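Up at 5:30. Second day of the sentencing hearing at Clurnstead and I wanted a seat near the front, so I took the early bus from Drenlow and walked the last stretch from the bridge.

The public benches were full by 9. Su-chen Tang was there for the paper and saved me a place. The prosecutor went through the old parish school records again, then two of the women read their statements. Both are past 50 now. The first stopped twice for water. The second read straight through and sat down without looking at him. He kept his head down and wrote on a yellow pad.

His lawyer spoke for 70 minutes. Age, heart trouble, no convictions since. The judge asked one question, on why the plea came so late, and did not seem to like the answer. Sentence is put off until March. I had expected it today and so had everyone in our row.

Lunch with Shuk-fan Lu at the Opoku place, soup and half a sandwich each, 12 dollars. She thinks he will get a suspended term. I don't know.

Home by 4. Went over my notes and typed up six pages.
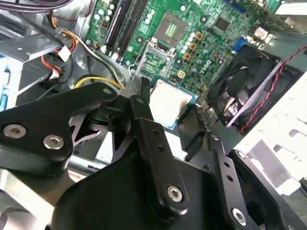

Computer with the case open, green board showing.

Called my sister after supper. She asked if I was going back in March and I said yes. Bed at 10.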